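Section 7. Placing and Leveling the Berov Folding Table

1. Unfold both leg frames until each brace locks.
2. Stand the table on a firm floor, at least 12 inches from any heater.
3. Turn the foot screws until the top is level. Each foot adjusts by up to 19 millimeters.
4. Tighten the lock nuts by hand.

CAUTION: Do not load the table above 300 pounds. Do not sit or stand on it.

Note: Drinks and snacks may be set on the top — wipe up spills promptly with a soft cloth.

5. Check the lock nuts again each January. 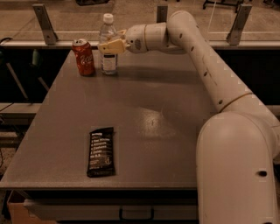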